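Fire season walkaround - our place on the Jorham road, June

I do this checklist every June, before the grass turns, and then post it with my comments because a couple of neighbors asked me to the first year and I never stopped. It's my own list, so adjust for your lot. We've got 1,142 square feet of house, one shed, a propane tank and way too many junipers.

1. Roof and gutters
Status: OK after cleaning
Pulled two buckets of pine needles out of the back gutter. The front was pretty clean. One ridge vent still has the old wide mesh on it and I want the finer stuff on there before July. I said that last year too!

2. First 5 feet around the house
Status: NEEDS WORK
This is the strip I get lazy about. Bark mulch is gone from the south side (gravel now, and I like it better anyway), but the north side still has mulch right up against the siding, plus a doormat made of something that would go up like a torch. Doormat went in the trash the same afternoon. The gravel for the north side is ordered from Rado and should come in a week or so.

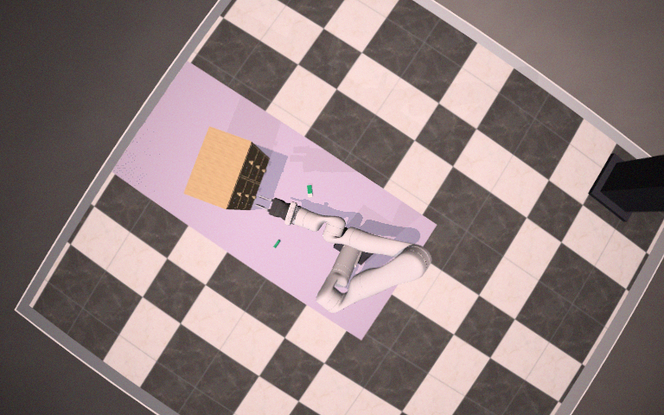

Also moved the firewood, finally. It used to be stacked against the back wall where it was handy in January, and then it just sat there all summer. Now it's on the far side of the driveway with nothing growing near it. Longer walk in slippers, but I'll live.

3. Trees and ladder fuels
Status: PARTLY DONE
Limbed up everything on the west slope. The junipers by the gate are still touching each other and I need to take out at least 2 of them. If anybody on the Grecu side wants to share a chipper rental, get in touch - I'd much rather split the cost than make six trips to the dump with a trailer.

4. Propane tank
Status: OK
Cleared the weeds to bare dirt all the way around. Valve cover closes right, shutoff turns by hand. I spray-painted an arrow on the fence pointing to it so a crew doesn't have to hunt in the smoke.

5. Water
Status: OK, one leak
Both outside spigots work. The hose on the east side leaks at the coupling, new washer fixed most of it. The tank up the hill holds almost 400 gallons when it's full and it's full right now. Pump started on the third pull. I ran it for a few minutes and drained it after.

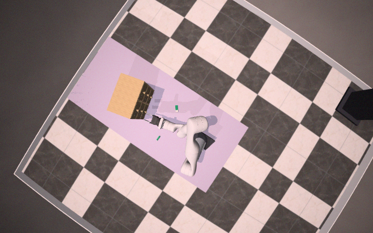
Checkered floor and lavender platform, top-down view.

6. Driveway and address sign
Status: NEEDS WORK
The sign is faded and you can't read it at night, I went out at 9 p.m. with the headlights on and checked. New reflective numbers are sitting on my kitchen counter. Branches over the driveway are high enough for my truck but I'm not so sure about an engine, so those get cut back this month.

7. Go bags and papers
Status: OK
Swapped out the water and the granola bars (stale, ate them anyway). Added spare glasses, a phone charger and N95 masks. Copies of the insurance papers and deed are in the zip bag. I redid the photos of every room for the insurance folder as well, closets included. Cat carrier is by the door where the cat can get used to it, so far she sleeps on top of it and won't go in.

8. Ways out
Status: OK, with a comment
Drove both routes. The main road is fine. The Wikia cutoff is passable but the last stretch is rutted badly enough that I wouldn't want to do it at night in a low car. The gate at the bottom was unlocked when I got there. I've asked the county whether it stays that way all season and haven't heard back.

9. Alerts
Status: OK
Signed up again with the new phone number. Test text came through in under a minute. The weather radio needed batteries.

Still open: ridge vent mesh, north side gravel, junipers, reflective numbers, driveway branches. I'll go around again once the gravel is down and update the list.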